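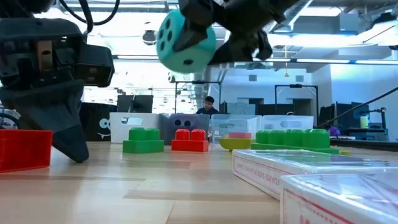 Do building bricks, foam dice and card games need separate bins?
Small bricks and dice do best apart, and anything that came in its own box should stay in that box.

Sorting a Mixed Table of Bricks, Dice and Games
By Huguette Cloutier

This is the method we use at the Hustville playroom for the end-of-day table, when bricks from several sets have been mixed with dice, cards and parts from board games. It works the same at home. A table that has been in use for an afternoon takes 20 minutes the first time. After that it goes faster, mostly because you already know which bin is which.

What you need

A clear stretch of tabletop
One bin for each kind of thing, lined up along the back edge
A cup or other tall container for odds and ends
A small tray for parts you can't place
Masking tape and a marker
Zip bags, the small size

Clear bins are the easiest to live with, since you can see what is in them from the front. White or gray ones are fine too but they need a label. We bought ours in two batches, so they don't match. The lids have gone to the shelf in the hall and we leave them there until everything is sorted.

Step 1. Set the bins in a row

Put the bins side by side at the back of the table with no gaps. Small bricks slide into gaps and then get pushed off the back. Keep the front of the table free, because that is where you will be working. If you are left-handed, put the bin you expect to fill most on the left.

Step 2. Start each bin with one piece

Drop one piece of the right kind in each bin before you do anything else. A foam die in one, a brick in another, a pack of cards in a third. Anyone who comes along to help can look in and see what belongs there, including children who don't read yet. The tape labels can be written later.
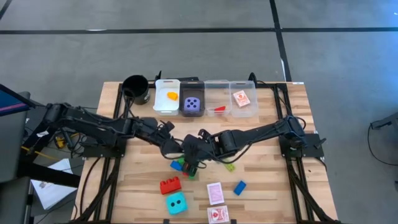
Page 17

Step 3. Take out the big things first

Foam dice, long bricks and baseplates come off the table before anything small. They take up the most room and small parts hide behind them. Pull plates off long bricks if they have been pressed together. Hold the plate flat against the table with one hand and rock the brick from its short end. Don't use a table knife on them, as it leaves nicks along the edge and the bricks won't sit flush afterward.

Foam dice should go in loose. If you wedge them into a full bin they keep the dent. Ritva Räsänen, who runs the Eskola after-school group, stores hers in a mesh bag on a hook, and that works well if you have more of them than we do.

Step 4. Separate the large bricks from the small ones

There are two sizes in most households, the chunky ones for toddlers and the regular ones. Some of them will fit together, but they should be stored apart. If children under three use the room, this step matters more than any of the others, and the small bricks need a lid and a high shelf.

Within one size, don't sort by color. We did it for a whole winter and it lasted until the first child tipped out the red bin looking for wheels. If you have more than 2,000 bricks, sort by shape: plain bricks together, flat plates together, everything else together. Below that, one bin is enough.
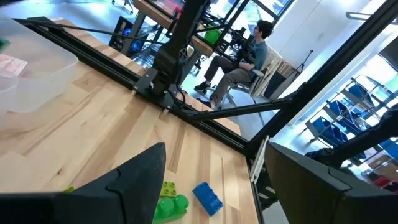
Step 5. Go over the table by hand

Bring your palm flat across the tabletop from the far edge toward you. Bricks that have the same tone as the bin behind them are easy to miss by eye, and so are single-stud pieces. Yellow-green and lime are often taken for the same color. It makes no difference if you are sorting by shape, but don't let a helper spend ten minutes on it.

Check inside the clear bins as well. A piece lying flat against the front wall may have been dropped there by mistake.

Step 6. Pack the games

Cards go back in the card box with the flap tucked in. A split flap can be repaired with a strip of clear tape on the inside. Board games are packed board last, on top of the parts, so the lid closes flat. Put pawns and dice in a zip bag and press the air out. Write the name of the game on the bag and not only on the box, since bags wander.

Stack game boxes flat with the printed side out. Three high is enough.

Step 7. Check the floor

Look under the table and one arm's length out on every side. Use a flashlight held low if the floor is wood with seams, because a thin plate can stand on edge between two boards. Large bricks roll less than you would think, but they get kicked, so look along the wall too. 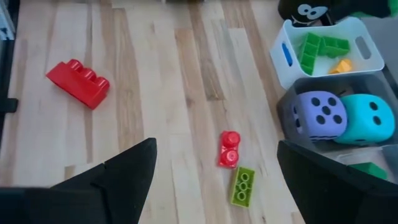 Anything from the floor gets wiped with a damp cloth before it joins the others. Plastic bricks can also be washed in a net bag in warm water with a little dish soap. Let them dry on a towel, studs down, and don't put them away until the insides are dry. Soft toys should be kept somewhere else, as they pick up every crumb a brick bin has in it.

Parts left in the tray

There will always be a few. Keep the tray on the shelf for a month, then put what is left in the cup. Heikki Ahonen has had one hinge in his since April.

Changes to this page

23 Sep 2023: Step 6 rewritten, with the advice on card boxes from Veikko Oksanen. The old version told you to use rubber bands, which mark the cards.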